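Aula 7 - limpeza de pisos em escritório pequeno
30 Mar 2022

Trazer a ficha preenchida na próxima aula, quem faltou pega com Melur Simanjuntak.

## 1. Antes de varrer

- cadeiras com rodízio pra fora do caminho, ou pelo menos encostadas
- fios: **nunca** varrer por cima. Levantar ou contornar. Régua de tomada no chão = varrer em volta, à mão leve
- mesas primeiro, chão depois (a migalha cai)
- piso escuro e brilhante mostra tudo, pó claro principalmente. Olhar contra a luz da janela

## 2. Varrer e recolher

Puxar sempre pro mesmo lado, do canto pro meio. Passadas curtas. Vassoura levantada espalha pó - cerdas no chão o tempo todo. Juntar num monte só, longe dos cabos, aí sim buscar a pá.

A pá fica parada, quem anda é a vassoura. Borda de borracha bem apoiada no piso, uma mão no cabo da pá, a outra na vassoura. Cabo comprido: segurar mais em baixo nessa hora, senão perde o controle.

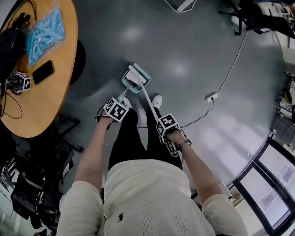 ## 3. Linha fina de pó

Sempre sobra. Recuar a pá um palmo, varrer de novo, repetir duas ou tres vezes. O resto sai com pano úmido bem torcido.

Perto de tomada e régua só pano SECO!!

## 4. Exercício

Sala 23, em duplas. Um varre, outro anota na ficha:

1. onde estavam os fios
2. por onde começou
3. quantas passadas na linha fina
4. tempo total

Trocar e repetir. Material no armário Zetholm, devolver limpo - bater a pá no lixo, tirar cabelo das cerdas com a mão ou pente velho.

Próxima aula: vidros e peitoris. Ler a apostila Tiwari, cap. 4, so a primera parte.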